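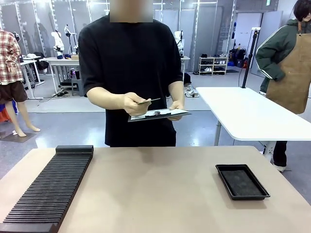

Nindora is an independent retailer and repairer of phones, tablets and smart watches. The company was established to serve customers in regional towns who had to send a device to the city for even a minor fault, and it now operates 6 stores, together with a mail-in repair centre at Woldegiorgis Street.

## What we do

Our stores sell new and refurbished handsets, wearable devices, earphones and chargers. Orders for newly announced models are taken in store and online, and are filled strictly in the order in which they were received. Customers are notified by text message when their device is ready for collection.

Repairs are carried out under the Plumier program, which covers screens, batteries, charging ports and cameras. A written quote is provided before any work begins, and no repair proceeds without the customer's approval. Most battery replacements are completed on the same day. Water damage is assessed separately and may take longer.

The company employs 35 people. All repair staff complete an internal course at the mail-in centre before working in a store, and return each July for further training on new models.

## Schools and workplaces

Nindora supplies and maintains devices for schools, clinics and small businesses. These accounts are managed through Skemer, our own booking and tracking system, which records the service history of each device and lets the account holder follow a repair from drop-off to return. Some 680 organisations are currently enrolled. Loan devices are available to enrolled organisations, subject to stock.

## Privacy and recycling

Customers are asked to back up and sign out of their devices before leaving them with us. Where this is not possible – a failed screen, for example – staff will explain the options at the counter. Traded-in devices are erased before resale, and those beyond repair are sent to a licensed recycler.

## Ownership

Nindora remains privately owned by its 2 founding families. The head office is located above the mail-in centre and is open to visitors by appointment. General enquiries may be made at any store.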